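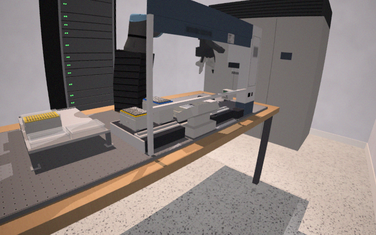 Progress report to the Okon Fund: Foneck Mill flour and bread project
Second report, covering the period since February
Sent Oct 27, 2025

Where we are

Short version first. Milling again. Bread going out to schools, not as many as planned. Spending under on equipment, over on drying and electricity. One change to ask you for, it's near the end under Request.

Longer version follows. Sorry it's a bit bitty, written between deliveries.

Harvest and grain

Good year for quality, poor year for weight. Dry spring, thin crop on the top fields, much better down by the river where the ground held on to some water. Growers all brought in what they had promised except the one at the far end of the valley, whose spring wheat went flat in the July storm and ended up as feed. Paid them the agreed minimum. That was in the contract and we'd do it again, but it does come out of the grain line.

Protein came back lower than last year on the older varieties. Not a disaster. Bakers need to know before they get the sack and not after, so each sack label now carries the batch result. Should have done this from the start really.

Total cleaned grain into store: 88 tonnes. Target in the application was higher. We are not going to reach the target this season and won't pretend otherwise. Enough to supply everyone currently on the books through to next harvest, with a small reserve. Not enough to take on another large customer.

Drying cost more than budgeted. Late rain caught the last loads and we had to use the contract dryer over the hill as ours couldn't keep up. Invoices attached in the finance folder.

The mill itself

Stones dressed in spring. Took longer than it should have, the bed stone had a hollow in it that we hadn't spotted, and it had to be brought down level before anything else could be done. Mill was stopped for five weeks in all. We had milled ahead and frozen some wholemeal, so deliveries to shops carried on, though the last of it was tired by the end and two bakers said so. Fair enough.

Since restarting: finer flour, cooler flour, less dust. The miller is happy and the miller is not easily pleased.

Still to do on the building:
— new door on the loading side, current one sticks in wet weather
— bird netting under the eaves
— lighting on the stairs (electrician booked)
— guard rail by the hurst, drawing done, waiting on the blacksmith

Roof is finished and dry. The old leak over the sack hoist, mentioned in the first report, has not come back.

The water side is slower. Sluice repair needs consent and consent needs a fish survey, and the survey could only be done at certain times of the year. Now done, report expected before Christmas. Until then we run on the electric motor, hence the bills. We'd assumed water power for at least half of the year when we wrote the budget. That was optimistic.

Sifter and sack handling

The Vasilakis sifter arrived in June, a month late but in one piece. Installed in two days. Works well on the soft wheats, clogs on rye unless you slow the feed right down. The supplier has sent a coarser screen at no charge, not fitted yet because rye season for us is winter.

Bought secondhand sack trolleys instead of new, which is most of the underspend on equipment. They're fine. One needs a wheel.

Stock records moved over to Jikia in the summer. Mixed feelings. Batch tracing is much better, we can go from a loaf back to a field in a few minutes where before it was an afternoon with the ring binders. But it assumes everything is in whole pallets and we hardly ever sell a whole pallet. Ended up making our own unit called "part" and typing the weight in the notes. Clumsy. Will review it at renewal and if there is nothing better we'll carry on, the paper system is not something anyone wants to go back to.

Schools

This is the part you asked to hear most about.

Bread now goes to schools through the county kitchen, baked by the two bakeries named in the application. We had hoped to supply individual school kitchens direct as well. Only one has taken it up. The others were keen on the phone and then, when it came to it, have no one on site who can slice a loaf safely before the lunch rush. Presliced solves that but neither bakery had a slicer big enough until September. One has now. So expect movement here in the spring.

Loaves baked for schools in the last full week of term: 400. It varies a lot, half term and trips and so on, so please don't read that as an average. Will give you a proper termly figure in the final report once we've got a whole term to work with.

What the kitchens told us:
— children eat the lighter loaf and leave the wholemeal, except as toast
— rolls go better than slices at every age
— the crust is too hard for the youngest ones, bakeries have brought the oven down and it's helped
— the price is all right at the current level and would not be all right without the grant

That last point matters. The gap between our loaf and the standard one is smaller than it was but still there. We think milling costs will fall when the water wheel is running. Flour price won't fall enough on its own. Some of the gap has to be made up by volume or by the county deciding it wants to pay for it. Meeting with the county catering side is set for the new year, and we will share what comes out of it.

Visits

Classes have come to the mill through the summer term and again since September. Format is the same each time: look at the grain, grind a bit by hand, go up to see the stones, make a flatbread, go home covered in flour. The hand querns are by far the favourite. We've stopped doing the slide talk. Teachers asked for something to do back at school instead so there's now a growing sheet and a small bag of seed wheat for each class.

Coach access is a problem. The lane is narrow and the drivers don't like the bridge. We have an arrangement to park at the village hall and walk along the river, it's a nice walk but it eats into the time, and in the rain it is not a nice walk. No fix at present.

Wheelchair users can reach the ground floor and the baking area but not the stones. The short film of the upper floor is finished and captioned and plays downstairs. It's a second best and we know it. Quote for a platform lift is included for information, it's outside this grant.

Shop and other sales

Steady. Small bags sell well, specially before bank holidays. Postal orders dropped after the carrier put their prices up and we've not chased them. Three more bakeries asked for regular supply; said no for now, see grain above. Kept their details.

We printed some 1000 recipe cards for the small bags and they've nearly gone. Reprint will have the oven temperature for the soda bread corrected. It was wrong on the first lot, a few people wrote in about it, politely.

Staffing

Trainee miller started in spring and is now running the mill alone on quiet days. Very good news for us, before that everything hung on one pair of knees. The delivery post has been harder, two people have come and gone. Currently covered by whoever is free, which is partly why this report is late.

Money

Full sheet is in the folder. In words:
— grain: slightly under, lower tonnage, even with the minimum payment
— equipment: under, secondhand trolleys, sifter came in at quote
— electricity: well over, water power delay
— drying: over
— education: on budget
— salaries: under beacuse of the gap in the delivery post

Nothing has been moved between lines without asking. Match funding from sales is on track.

Request

We'd like to move the equipment underspend across to electricity for the rest of the grant year. It covers most of the overspend, we'll meet the remainder from sales. No change to the total. If you need this on the form, send the form and we'll turn it round quickly.

We'd also like to push the date for the sluice works back to next summer. The consent timetable makes the present date impossible. The contractor has agreed to hold the price till then, in writing, copy in the folder.

Next few months

Fish survey report, then consent application goes in. Rye screen on the sifter. Rail and stairs finished. Presliced bread trial with the schools that said no the first time. Contracts to growers for next season — want these signed before the seed merchants get busy, and with an extra field by the river if the rent can be agreed.

Visit from the Fund welcome at any point, milling mornings are best. Wear something that doesn't mind flour. If driving, use the village hall car park, the satnav will try to send you over the ford.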